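6. When the arm stops with cloth in the air

I put this section ahead of the calibration stuff on purpose, so please read it before your first folding run. It covers fault 152 on the Trelside (grip lost or load snagged), and you will meet it. I got it on my second evening with the thing and handled it badly, which is how most of these notes came to exist.

What you'll notice first is silence. The arm quits partway through a lift, the Tarar software puts up a yellow bar with the code in it, and whatever garment you were folding just hangs there over the sheet. It's so tempting to reach in and tug it free! I did that, the arm decided the load had changed, and it tried to finish the lift with my sleeve in the way. No harm done except to the sleeve. 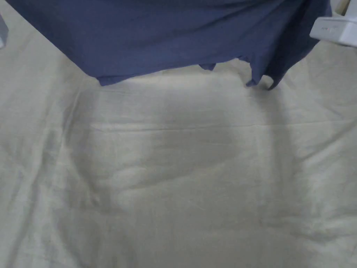
So, with a shirt or anything else still hanging, do this in order:

1. Press the red stop button on the base. The yellow bar is only a pause, and a paused arm can start up again.

2. Wait 14 seconds for the brakes to set. You'll hear two clicks. If you only hear one, turn the power off at the wall and go to section 9.

3. Put one hand flat under the lowest part of the cloth and take the weight. Keep the other hand well away from the wrist joint.

4. Turn the release knob a quarter turn toward you and let the cloth come down by itself.

5. Check the grip pads for lint and threads. Dark cotton sheds like crazy, and a fuzzy pad reads as a lost grip.

6. Clear the fault in Tarar, then run one empty cycle before you put the garment back.

CAUTION: Don't turn the release knob before the second click. The arm can drop several inches, and it's heavier than it looks.

Note: If 152 comes back right away with clean pads, your grip force is probably set too low. Mine shipped at 500 on the Tarar scale, fine for dish towels and hopeless for a heavy shirt. Go up in small steps. Never go past 3000, where the pads start to leave marks and a pinched finger would really hurt.

Note: Snags are the other half of this fault. A loose tail of fabric can catch in the fold of the sheet underneath, especially if the sheet has wrinkles in it. Mafalda Carvalho at Dravidetti got me to clip mine down at the corners, and I've had far fewer stops ever since (thank you, Mafalda!).

If you have the older Nitholm pads, the steps are the same, but the release knob turns away from you. The swap to the newer pads is in section 11.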